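Prastuto Makers' Room – Equipment Planning Meeting
Minutes, February, starting at 6.30 in the evening
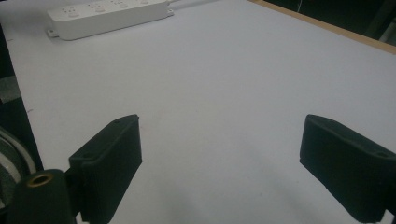

1. Welcome and last time's minutes

The chair thanked everyone for coming out on such a filthy night, and thanked whoever had brought the ginger cake, which went round twice before we got going. The minutes of the last meeting were agreed, with one correction: the Selamton quote was for hand-held grippers only and did not include the laptop, as we had rather hopefully written down.

2. Where the budget stands

We have 2,000 pounds set aside for the robotics bench this year, and none of it has been spent so far. There was a good long talk over whether this should all go on one larger purchase or be spread out a little, and the feeling in the room was very much for spreading it out. The cost of delivery has to come from the same pot, so please bear that in mind when sending in your wish lists (and do keep sending them, they are a pleasure to read).

3. Hand-held grippers

Agreed to buy two more from Selamton, so that people can work in pairs and not wait for a turn. Spare finger pads come to 167 pounds for the set. A few of us thought this steep, and one member offered to look into printing our own. We agreed to order one set all the same and see how the printed ones get on beside it. Softer pads were asked for as well, for handling cups and fruit, and Selamton will be asked whether they do them.

4. Robot arm

The Pement arm was talked over again, with a great deal of affection, and put off again. It would swallow most of the budget by itself and we have not settled where it would be bolted down. Roughly half of those present would like to hire one for a month first, and the secretary will write to Pement to ask what that would cost.

5. Bench, power and light

The white-topped table stays as the gripper table. It was asked that the middle be left clear at the end of each session, with the power strip kept along the far side. A brighter lamp was requested for evening work and agreed without any fuss at all. A second table will wait until the Joseph grant is decided.

6. Any other business

The storage tubs need labels. The kettle is to be replaced out of the tea money, not the equipment budget.

Next meeting in April, same time, same room. Wish lists to the secretary before then, please.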